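Call for participants: home tidying sessions with hand-held grippers

Prirkora is looking for 16 people who know packing or cleaning work. Our team at Dromness already sorts this way, and we want other workers to be heard before more of the job is automated.

What you will do
Pick up snack packets, wrappers and boxes with a two-finger gripper.

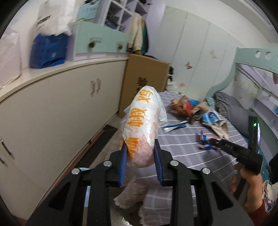 What changes at work
Less lifting by hand, more guiding of the tool. Some colleagues like it, some find it slow -- we want both opinions.
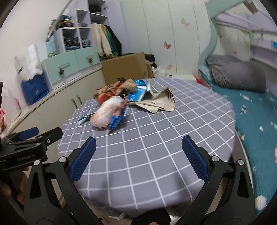
What we offer
3 paid sessions of 2 hours, with tea. No technical knowledge is needed, only patience with small and soft things.
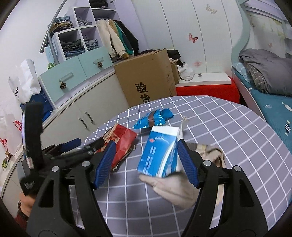
Sessions are on Wednesday. Please write to Ezekiel Kowalczyk at Prirkora before the end of October, and tell us your present job.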